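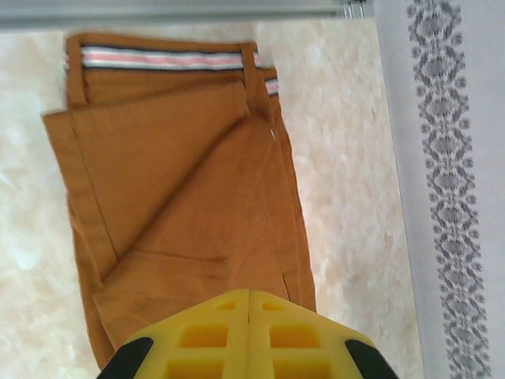
Ticket 1641 - Trouser folding set, episodes rejected at import
Opened by: Ursina Koller
6/6/21

Problem: The Skernex importer rejects part of the trouser batch. Message is "stream length mismatch, wrist_right." Overhead and left wrist streams load fine. 300 episodes submitted, 90 rejected.

Checked so far:
- Disk space on the recording PC. OK.
- Swapped the two wrist camera cables at the hub. Error stayed with the right side, so the cable is cleared.
- Replayed six rejected episodes by hand. Joint data is complete on both arms. Right wrist video ends early, always during the second fold.
- Re-ran the import with the older Fevance parser. Same episodes fail.

Update 1: Compared timestamps. The right wrist stream stalls for a moment and then resumes without filling the gap, leaving it short. Stalls line up with both arms working close together over the garment.

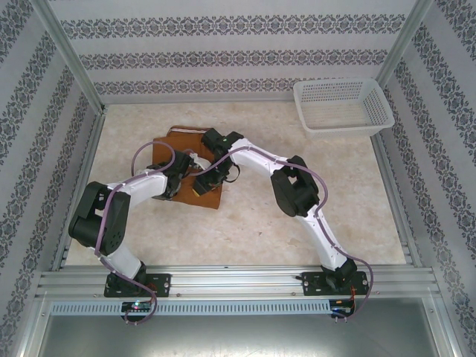
In that stretch the right forearm is near full reach and the wrist turns quickly. Suspected strain at the camera connector. Reseated it, added slack at the wrist and recorded a short test batch on the same trousers. No stalls, but the operator was moving slower than usual, so I don't count it as a fix yet.

Update 2: Repeated at normal speed. Two stalls. Changed the right camera to a different USB controller - no stalls after that, same operator, same start pose. Earlier both wrist cameras shared one controller.

Action:
- Keep the cameras on separate controllers. Station sheet updated.
- Do not pad the short streams. The policy would train on frozen frames at the grasp.
- Rejected episodes to be recorded again, belt left in the loops as before.
- Domínguez to add a stream length check at save time.

Status: Open, waiting on re-record.

Contact: Tonder data desk, ext. 3070 | Back to top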